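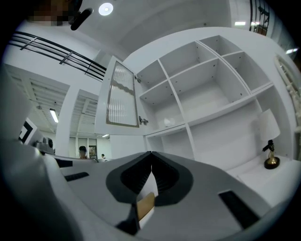

Progress report to Trimex – demonstration collection, January
Project: Jevia (teaching household pick-and-place by hand-held gripper)
Prepared by: Drumdale site team

Short version

490 usable demonstrations in the can, against a plan of 452 for this stage. Policy training started. Placing is ok, picking is good, thin blocks are still a pain. Spending on plan. One decision needed from you, see the end.

What we did this period

Moved off the bench and onto the furnished floor. All collection now by hand-held gripper, no robot in the loop. Operator walks up, picks the item, places it, steps back, next one. Much faster than the remote control sessions from the fall, where a single block-to-shelf could eat a whole coffee break. Those remote sessions are not wasted, we keep them as the check set, but we don't plan to record more of them until the arm is back from Kurek.

Items so far: small wood-colored blocks, light plastic pieces, soft items (socks, cloths). Targets: open shelf compartments, table top, tray. Start positions changed between takes by a written list, not by operator's mood. We tried mood first. Everybody has a favorite corner.

The shelf task is the one you asked about at kickoff so most of the time went there. Low compartments are easy to show, operator just bends. Upper ones are harder – the wrist ends up at an angle the arm can't copy, and the demo looks fine to a person but gets thrown out at the reach check. We now have operators hold the elbow in and approach the compartment square on. Took one morning to retrain, rejects dropped right after.

Numbers

Demonstrations kept: 490
Planned for this stage: 452
Task variants covered: 13
Operators trained: 6

Rejected takes are not in the 490. Main reasons for rejects, most common first: tracking lost when turning fast, wrist out of reach for the arm, item slipped before release, operator forgot to start with fingers open. Last one is silly but it happens at the end of a shift.

What is working

Picking blocks from a flat surface. Policy trained on the first batch already closes on the block at the right height in simulation and doesn't push it away first, which the older one did every time.

Marker calibration at start of session. We do it at 8:30 and again after lunch. Drift over a morning is small enough that we stopped doing it every hour.

Short takes. Anything long gets split, one pick and one place per take. Labeling is quicker and a bad ending doesn't cost us a good start.

What is not

Thin blocks held near the finger tips. If the block sits at an angle between the pads, the operator feels it and corrects without thinking, then the policy has no idea why the wrist turned. We either need more of those corrections on record or a rule that says regrip. Leaning to more corrections. Will test both on a small set before commiting.

Glass. Ribbed or frosted doors seem to upset tracking when the operator passes close to them. Not proven, could also be the ceiling lights. Test is on the list.

Speed. Operators get faster over the day and the demos from 4 pm are noticeably quicker than the ones from 9 am. Training doesn't like the mix. For now we resample, longer term a metronome or a tone in the headset.

Storage was also tight for a while – new drives are in, backlog copied, nothing lost.

Remote control side

Little to report. Kurek has the arm for the wrist joint repair. Before it left we recorded a handful of remote takes on the tray task so there is something to compare against. First look: remote demos are cleaner at the end of a motion and worse at the start, lots of hunting before the grasp. Hand-held is the other way round. Might be worth mixing, no claim yet.

Next period

– Finish upper compartments, all start positions on the list
– Correction set for thin blocks
– Glass and lighting test, doors open vs closed
– First runs on the real arm as soon as it's back, shelf task only
– Write up the operator sheet properly, right now its two pages of notes and a lot of arrows

Risks

Arm return date. If it slips past February the real-arm runs move into the following stage and the report for that stage will be thin. Data collection is not affected.

Operators. Two of the team go back to other work next month. Training a new person takes a couple of days before their takes are usable. We'd like overlap and have asked for it.

Budget

On plan. Drives came out of the equipment line, small underspend on travel covers it. No change requested to the total.

Decision needed

Do you want us to hold at the current 13 variants and go deeper, or add drawers now? Our preference is hold. Drawers need a pull motion, new rejects rules and most likely new finger pads, and we would be starting that with the shelf task half tested. If Trimex needs drawers for the spring demo we can do it, but please tell us before the operator sheet is final.

Raw logs and the reject list are in the shared Jevia folder, same place as last time.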